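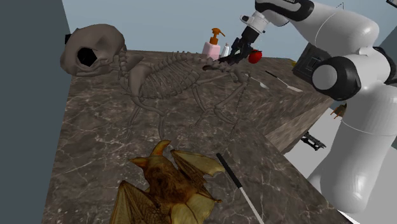

Jeltwood Wrestling Supporters' Club — Members' Board

Thread: Moving the summer show to the Vanow

ropebreak_60
The club has been told the summer show is going to the Vanow this year and not Wiegand Hall. Has anyone sat in there for wrestling? I've only been for a concert and the side seats were poor.

Brestisine
I went to a boxing night there. Floor seats are flat, so past row 11 you are looking at the back of someone's head. The balcony is better and cheaper. Parking is a pain.

ropebreak_60
Thanks. Do you remember how many the balcony holds?

Brestisine
174 according to the seating plan. They close the two end blocks if the entrance ramp goes in.

coldtag
I don't see why they're moving at all. Wiegand has been fine for years. The ring fits, the bar is next door and you can get the last bus home. The Vanow wants you out by half ten and the last bus goes from the other side of town.

heel_turn_hal
Wiegand has been "fine" if you like watching through a pillar. It was full in the spring and people were stood by the fire doors all night. They need the space.

coldtag
It was full because it was the title match. The one before that was half empty. Put that crowd in the Vanow and it will look dead.

heel_turn_hal
Then they put the curtain across. Other promotions do it.

ropebreak_60
Can we keep to the seats please. Are member tickets still £2 off?

matside
Yes, with the code from the June newsletter. It only works on the floor and lower side blocks. I tried it on the balcony and it came up as not valid.

coldtag
So the good seats are the ones we don't get the discount on.

matside
The balcony was the cheapest to begin with. I paid less up there without the code than I would have on the floor with it.

Brestisine
Same here. Front row of the balcony, left side. Avoid the right, the lighting rig hangs low.

heel_turn_hal
Did they say anything about the tag match? The poster only has the singles on it.

matside
Not on the poster I saw. The newsletter says the full card goes up on 7/6/21.

coldtag
I'll wait for the card before I pay, then. I'd still have it at Wiegand.

ropebreak_60
I've gone for the balcony, left side. If anyone is driving from the Jeltwood end and has a space — I can chip in for petrol.

matside
I've got one space. Sent you a message.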